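首页 厨房电器 家具 收纳 评测 读者来信

Ovetti 米白色小烤箱：用了四个月，说几句不太好听的

文：Sze-wing Chang
最后更新：2025年10月22日

先说结论会被编辑骂，但我还是想先说：如果你家里已经有一台能正常控温的烤箱，哪怕外形难看一点，也不必为这台花钱。如果没有，预算又卡得很死，可以往下看，看完再决定。

这台 Ovetti 是我六月自己掏钱买的，在 Lalbridge 的网店下单，没有找厂家借样机。当时吸引我的是外形。奶白色的方盒子，正面一整块深色亮面的门，摆在哪里都不突兀。商品页上写着“还原面包房口感”，这种话我见得多了，一般直接跳过。

开箱

包装比我预想的扎实，泡沫卡得很紧，两个人才把机器拔出来。配件是一个烤盘、一个烤网、一把取盘夹。取盘夹的弹簧偏软，夹着空盘没问题，盘里放上半只鸡我就不敢用了，后来一直戴隔热手套。说明书只有一张折页，中文部分像是翻译软件直接吐出来的，“预热”有一处写成了“提前发烧”。清洁那一栏只有一句“保持干净”。

第一次空烧有味道，半个多小时才散。我开着窗，Siu-fong Tse 还是从隔壁房间走过来问是不是插座烧了。

温度

旋钮最低刻度是60度，往上每一格之间的距离并不均匀，低温区挤在一起，想停在70度全靠手感。我放了一只烤箱温度计进去，拧到70度，等了二十分钟，指针还在往上爬，最后停的位置比设定高出一截。我换了一只温度计，结果差不多。拿它来发酵面团，第一次表面就结了皮。

高温区好一些。烤饼干、烤红薯、热剩披萨都能应付，只是左后角明显上色快，中途必须转盘。饼干我一般烤到一半转一次，吐司要转两次。商品页说“360度均匀受热”，我不知道这个360度是从哪里量的。

蛋糕试过几回，戚风都在靠门的一侧塌下去一点。我承认自己戚风水平一般，所以请 Siu-fong 用她的方子也做了一次，她做了很多年。她那个塌得少，但也塌了。她的评价是“能吃，别拿去送人”。

门和手感

这是我意见最大的地方。门是一块深色亮面，指纹印得一清二楚，擦完不到半天又花了。门色太深，里面的灯又暗，白天基本看不清上色情况，想看只能开门，一开门温度就掉。亮面好看是好看，代价是你得一直猜。

开门要用手去够正面偏下的位置，下沿和桌面之间的空隙很小。手大的人会觉得别扭，Siu-fong 手小，她说没感觉。我试过在机器底下垫一块木板，手感好多了，但整台机器看起来像踩了增高鞋。

箱顶是平的，这一点倒是比弧顶的实用。不过我劝你别在上面放东西，烤完一炉之后顶面很烫，我一只塑料量勺就这么变了形。

摆放

商品页建议“适合任何台面”，我不同意。它进深不小，厨房窄台面放上去以后，前面几乎没有地方搁刚出炉的烤盘。后来我干脆放到宽一点的桌子上用。插头和线也要先想好，我建议买之前先量一下插座到桌边的距离，线从地上绕过去的话，走路容易踢到。 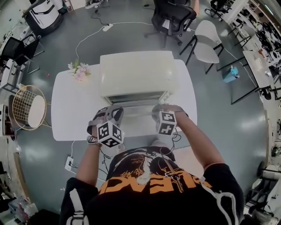
白色长方桌正中放一台，两只手伸到门的下沿附近，桌左边还能搁一小束假花。

桌子最好选浅色，跟机身放在一起比较干净，深色桌面会显得它像临时摆上去的。假花离远点放，别贴着机身两侧。我家那束原先靠得太近，有一片叶子卷了边。

清洁

内壁没有涂层，油点溅上去之后要趁温热擦，凉透了就得用小苏打糊着等。烤网可以整个抽出来泡，碎屑盘却要把机器往前拖一点才抽得动，每次都在桌上蹭出一道声音。门的密封边有一条细缝，专门藏面包渣，我用旧牙刷掏。

售后

第二个月定时旋钮开始打滑，转到底也不响铃。我打给 Lalbridge，他们让我找 Plindbridge 的维修点，Plindbridge 说要先有 Lalbridge 的单号。来回折腾完，旋钮换了新的，没收钱。新旋钮到现在还算听话，但铃声比原来小，隔一个房间听不见，我现在用手机计时。

跟别的比

同价位我还用过 Lenihan 的一台，外壳丑得很诚恳，灰扑扑的，把手是一根直杠。但它门透亮，旋钮刻度均匀，低温也稳。只看干活，我会选 Lenihan。家里人投票的话，Ovetti 会赢，理由是“好看”。这票我不打算算数。

优点：外形，顶面平整，高温区够用。
缺点：低温不准，门太深看不清，碎屑盘难抽，说明书等于没有。
评分：满分10分，给4分。换旋钮没收钱这件事，我已经算进去了。

有读者来信问能不能烤整鸡。小的可以，塞进去之前先量鸡，别量烤箱标的容量。

分享 70　评论 60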